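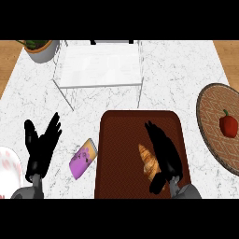
Croissant on a tray, marble worktop.

Filed under: Work with us / Marketing & Integrations

Hello! I'm Zahira, and I look after integrations at Flustarel, where we make sign-up forms and little pop-up surveys for people who run newsletters. I've been doing it more or less on my own since the spring, my inbox has got completely out of hand, and I've finally been given the go-ahead to hire someone. So I'm looking for an Integrations Support Person (we can argue over the title later, I'm not fussy).

Most of the job is helping customers connect their forms to whatever they send their emails with. A typical morning: somebody's new subscribers are landing in the wrong list, somebody else has pasted their API key with a space on the end, and a third person wants to know why their welcome email went out twice. You'd work out what's going on, write back in plain English and, if it's our fault, pass it on to Torquil Pollock and his developers with enough detail that they can fix it.

The rest is writing. We have 100 help pages and plenty of them still show the old menus from before we redid the dashboard in October. I'd love you to take those over, along with the setup guide for Storier, our new connector for people who sell courses.

You don't need to be able to code. You do need to have used at least one email marketing tool properly (built a list, set up tags, sent something to real people) and to know what double opt-in is. If you've ever moved a mailing list from one provider to another and lived to tell the tale, please put that right at the top! A bit of CSV wrangling helps too.

The practical stuff:

Hours: 18 a week to start with, spread over at least three days. Mornings suit us best.
Pay: £1,776 a month before tax.
Contract: 12 months, and I very much hope we'll extend it.
Where: from home anywhere in the UK, or at our office in Briltberg House if you like company. I'm in there most weeks.
Holiday: the usual pro rata allowance, plus the days between Christmas and New Year.

To apply, email me a CV (two pages is plenty) and a short reply to this pretend customer: "I turned on your integration last night and none of my leads have come through, what have you broken?" Write it just as you'd send it. Please put "Integrations" in the subject line or it'll end up with the invoices.

I'll read everything myself, and then Marlina Chong and I will have a half-hour video call with the people we'd like to meet. No surprise tests, and you'll get the questions the day before. If you need anything set up differently for the call, tell me and we'll do it.

Zahira Wijaya
Posted December 8, 2024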